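Darkik House -- Upper Level Inspection Checklist, October
Area: mezzanine, table zone and railing
Inspected by: Anca Sârbu
Start time: Monday, 7 a.m.
Result codes: OK / ACTION / RECHECK

1. Floor and access

1.1 Walking surface free of trip hazards. OK.
1.2 Stair nosings secure. ACTION. Second nosing from the top lifts under foot pressure. Refix with countersunk screws; adhesive alone has already failed once.
1.3 Stair width clear over full height. OK. The Flusto delivery cartons listed last time have been removed.
1.4 Emergency lighting test, 30 minutes on battery. OK.

2. Table

2.1 Stability. OK. Loaded at each corner in turn, no rocking.
2.2 Top surface free of splinters and raised grain. OK. Checked by hand along all edges. Front edge was sanded after the last inspection and has stayed smooth.
2.3 Fixings. RECHECK. One bolt took a quarter turn. Mark with paint pen and look again next month.
2.4 Items on the table stable and suitable for the location. OK with comment, see below. 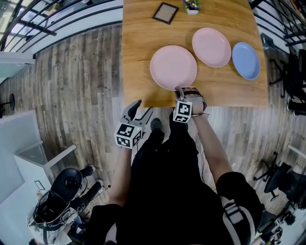

Comment to 2.4: tableware is to be kept on the side of the table away from the railing whenever the lower floor is occupied. The rule applies to anything that can roll, slide or break. The distance to hold is 13 inches from the rail side, measured from the table edge inward. Tape marks were agreed on but have not been applied. ACTION, Kragh Facilities.

3. Tableware

3.1 Rims free of chips and cracks. OK. Run a fingertip around each rim; visual check alone misses hairline damage.
3.2 Stacking. RECHECK. Mixed shapes are not to be left stacked. Bowls go in bowls, plates on plates, and nothing stays overhanging at the end of a session.
3.3 Storage crate labeled and closed. ACTION. Label missing. The Prurkex crate has a broken latch and should be withdrawn.

4. Decorative items

4.1 Picture frame: backing secure, corners tight, insert seated. OK. Store flat -- no wall hook on this level is rated.
4.2 Potted flowers: pot sound, no cracks at the base. OK. Keep clear of the railing side, same rule as tableware.

5. Railing and drop edge

5.1 Posts fixed at base. OK. Push test at waist height, no visible movement.
5.2 Horizontal bars secure, no sharp ends. OK. Light surface wear, no repair needed.
5.3 Nothing hung on or leaned against the railing. OK at time of inspection.
5.4 Lower floor use below the drop edge reviewed. ACTION, see comment.
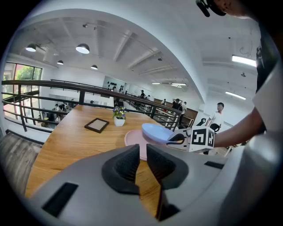 Comment to 5.4: the falling-object assessment for this level is out of date and has to be reissued before the next inspection. The old version treats the lower floor as a passage. It is used for desk work, with a group seated at desks below the railing on the left and people standing farther into the space. Horizontal bars with open gaps will hold back a person but will not stop a bowl or a small pot. Two measures are acceptable: infill mesh to the lower half of the railing, or a raised toe edge along its full length. Mesh is preferred. Kragh Facilities to quote for both.

6. Follow-up

Open ACTION items: 1.2, comment to 2.4, 3.3, 5.4
Open RECHECK items: 2.3, 3.2
Item 1.2 to be closed within 2 working days. Until then the upper stair is to be used with one hand on the handrail and no carried loads.
Copy to Kragh Facilities and to the Darkik front desk.
Signed: A. Sârbu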